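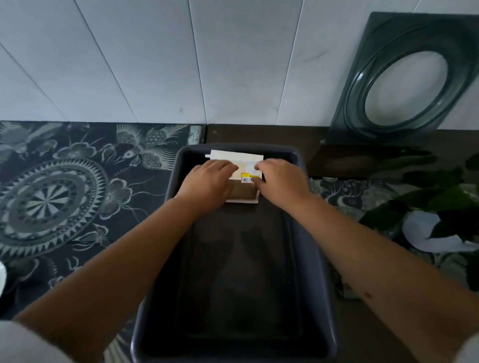 Re: [Murkance-Bakers] Finger biscuits arriving as crumbs

From: Balthasar Rüegg
To: Murkance-Bakers list
Date: 8/1/23

Dear Cadi, dear all,

Thank you for your message, which I quote below so that Nerys and the others who joined recently can follow.

Cadi Morris wrote:

> Hi everyone,
> I sent a box of oat fingers to my sister and when she opened it
> she could have eaten it with a spoon. Same again with the one
> for Emlyn Pritchard. I use the tall tins from Hughes and fill
> the gaps with crumpled tissue. The recipe is the usual one with
> 500 g of flour, baked until they snap, so they are not soft.
> Do I need a different biscuit or a different box? Also, where
> do you all do your packing? My kitchen table is covered in
> crumbs for days and the labels stick to everything.
> Cadi

I would not change the biscuit. A biscuit which snaps is a good biscuit, only it must not have space to move. In a tall tin the fingers stand on their ends, they fall against each other, and the tissue becomes flat after one day in the post. I made the same mistake for a whole winter.

Now I pack them lying down, all in the same direction, in a low paper liner. I take a sheet of white baking paper, put it over a wooden block which has the size of the finished stack, and crease the sides up. For the corners I fold the extra paper to the outside, never to the inside, because a fold on the inside presses on the last biscuit of the row. The crease must be sharp. I go over it two times with the back of a spoon.

Then the fingers go in, in rows, close together. If there is a gap at the end of a row, I choose a wider finger from the pile. I do not push. When you push, the row bends up in the middle and it is the middle one that breaks.

About the place for packing, I can tell you what changed my life (a little). I do the whole work inside a deep plastic tray with sloping sides, of the kind that people use as a basin or for a cat. Mine has only ever seen biscuits! The dark gray color is practical, as you see each crumb, and when you are finished you carry the tray to the sink. The paper does not slide off the table either, and your sleeves stay cleaner than you would think. Please check before you buy that the bottom is flat where you want to work. A strong ridge in the middle makes the stack crooked.

My other advice is to keep the label for the last moment.

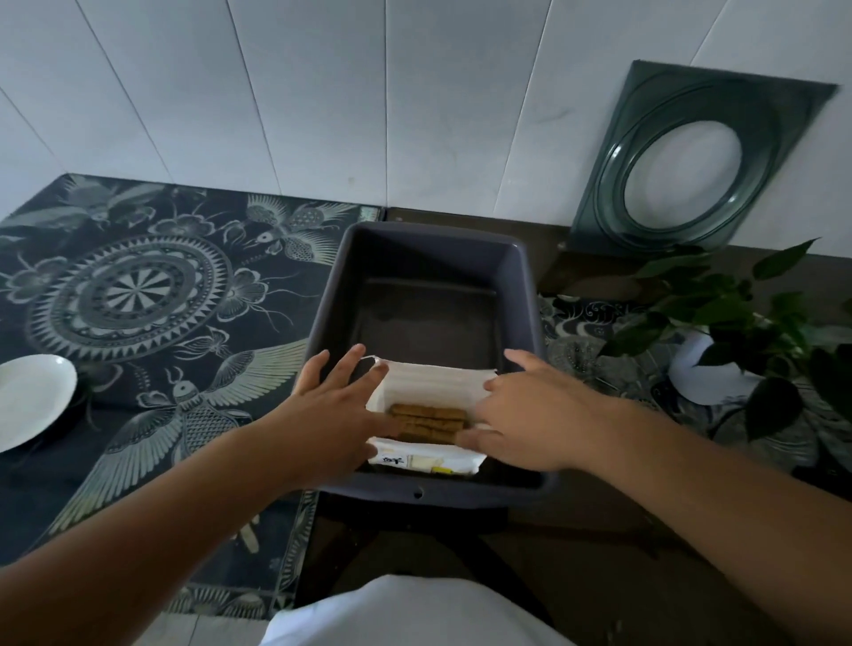 If you put it on before the biscuits are in, you must hold the paper exactly there with your fingers and the ink suffers. I write the name on a white strip while the biscuits are cooling, let it dry on the side, and fix it when everything else is ready. The yellow stickers come after that. I press them at one corner first, look if they are straight, and then press the rest.

For the lid part, I lay one hand flat on top and fold the paper with the other hand. The flat hand should not be heavy. It is there to feel whether something moves. If I hear a small crunch, I open the package again, eat the guilty one and put a new one. My wife says that I hear crunches which do not exist.

Some smaller points, in no special order:

The biscuits must be completely cold. If they are still warm in the middle, the paper becomes damp and the sugar on top goes sticky. I wait the night.

A dark cloth beside the tray is good for laying out tools and paper. Patterned is better than plain, it forgives more.

Do not use the thin paper which Oluwaseun Akinola recommended in November. I am sorry, Oluwaseun, I tried it with care, but it tears at the corner when the stack is heavy.

For the outside box I have tried both sizes from Hotport. The number 209 is the correct one for a single layer. The 649 is too deep and then you are back to tissue.

I have not tested with anything filled or with chocolate on top. Perhaps Nerys Kneath can say how she does it with her chocolate ones, she sends them even in summer and I never heard a complaint.

Cadi, if you want, I can draw the folding on a sheet of paper and bring it to the next meeting at Kallelura. I can also bring the block, and you can copy the size from it.

Kind regards,
Balthasar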